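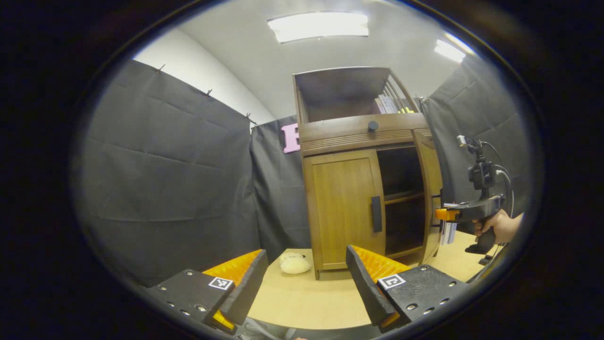
Station 2, cabinet task. Right-hand gripper at the open door.

Handheld gripper station – inspection checklist, Clasham
Inspector: Aslak Solheim. Form 117, January.

1. Finger pads seated along the inner face of each finger. OK.
2. Screws on finger plates flush, none backed out. OK. Torque marks missing on the spare set. Add before reissue.
3. Fiducial markers flat, clean and readable. OK.
4. Camera cable clear of the trigger through full travel. Comment: one loop hangs wide on the right-hand unit. Clip it.
5. Cabinet stable on the table with a door open. OK.
6. Door not to be pulled past its stop. Rule read out to both operators.
7. Curtain clips closed. OK.
8. Books stood upright, clear of the door swing. Recheck after each reset.

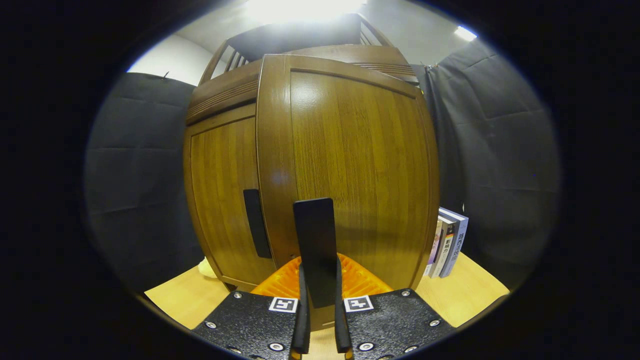
Bråten asks that item 8 be signed at every reset, with the reset number entered – a single signature per shift does not show which runs were checked. Accepted. Sheet extended to 228 lines.

9. Pads replaced at 500 cycles. Log current.
10. Stop word agreed before the first run. OK.

Open: items 2 and 4.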